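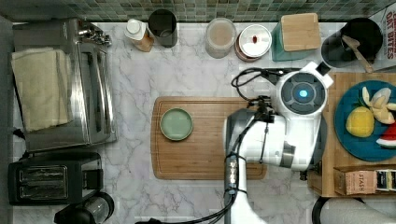 Counter Notes

So I finally did the thing I've been threatening to do since December and took on my kitchen counter. If you've been reading this newsletter for a while you know the counter and I have a history. It's where the mail goes, it's where half-eaten bags of pretzels go, and for one very long winter it was where a box of bathroom tile lived (don't ask).

My rule this time was simple: if I don't reach for it on an ordinary morning, it doesn't get to live out in the open. The toaster oven stays, obviously. The two-slot toaster was a harder call. My neighbor Tshepo Khumalo thinks it's ridiculous to own both, and he tells me so every time he comes over, usually while eating my toast. But the toaster oven takes forever to do a plain slice of bread, and I am not a patient person before 8 a.m. So they both stay, on the left, one right by the other, and I've made my peace with it.

Everything else got pushed back against the green tile. I love that tile! It was the one splurge when we redid the kitchen, and I'd spent years hiding it behind junk. Now it's a single row of canisters and jars, with the wooden spoon in its black holder down toward the cereal. I do wish my containers matched. I priced out a set from Brullier and it came to $400, at which point I decided that a teal box with a wooden lid and a canister with a little red knob on top look perfectly cheerful together, thank you very much.

The real change is the cutting board. I used to keep it on its side behind the canisters, and every single time I wanted to slice a lemon I had to move three things to get it out. Now the bamboo board lies flat in the middle, all the time. I cook more when it's out. I don't know why that works, but last week I made dinner 4 nights running, and one of them was the Dela Peña garlic noodles from the spring recipe swap (still the best thing any of you have ever sent me).

A couple of things I've learned about bamboo, having ruined one board already: don't leave it sitting in the sink, dry it standing up, and rub in some food-grade mineral oil when it starts to look chalky. I let mine soak in overnight and wipe off the extra in the morning. And the groove around the edge is great for tomatoes, but crumbs love it too, so run a dry brush through it now and then.

Next up is the drawer under the counter, where I found 14 takeout soy sauce packets and the warranty for a blender I gave away. If you have a drawer system that has lasted longer than a month in a real house, please write and tell me about it. I'll print the good ones in the next issue.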